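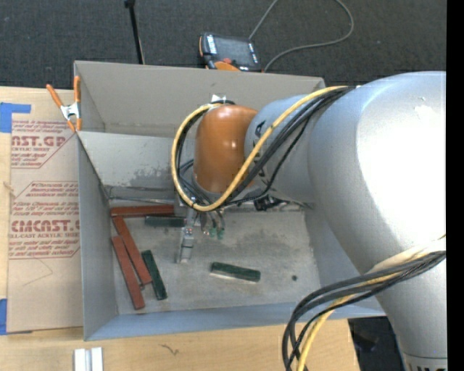
Arm over the block bin, with the pendant lying on the carpet behind.

Week 7 – Cell habits, or how to not make Anjana walk over

Okay, so last time we did the dull part of the standards (limits, stops, who signs what). Today is the stuff I care about more, the everyday habits around an arm that's picking parts out of a bin. I've pulled most of it from the Vedside shop rules and from my own notes, and a bit from arguing with people.

Start with the pendant. The house rule is one pendant, one person, and whoever has it says out loud "I have it" before the arm gets enabled. When you put it down, think about where. The floor is popular and I've done it plenty, but then the red button is down by somebody's ankles, and you have to bend to reach it. I want it on its hook at hip height before anybody runs a program. For setup work I'm less strict, as long as the arm is stopped and you can get to the button without stepping over anything.

Cables next! Look at the yellow one and the black bundles on the arm. They run along the outside, and one black strand hangs a little apart from the rest. Any time you see that, jog the wrist slowly through its full turn before you trust it near a bin wall. Tall walls love to catch a cable. My rule is slow speed for the first 43 picks after any change to the cabling, with a hand near the stop the whole time. Maddocks uses 200, and I think that's too many, but you won't get in trouble for copying them.

Clamps and tape are fine for a lab setup. A spring clamp on the corner of the bin is now part of the cell, so it goes in the collision model or it comes off. Same for tools and loose sheet stock – if it's on the table, either the planner knows about it or it's outside the reach line.

Reaching into the bin to straighten a block: stop the arm first. Paused doesn't count. I know it's only one block.

For next time, read section 4 of the Zokby handout and write up one habit you'd change at your own bench, half a page is plenty. Send it to Anjana Matubbar and copy me. Room 173, same as before.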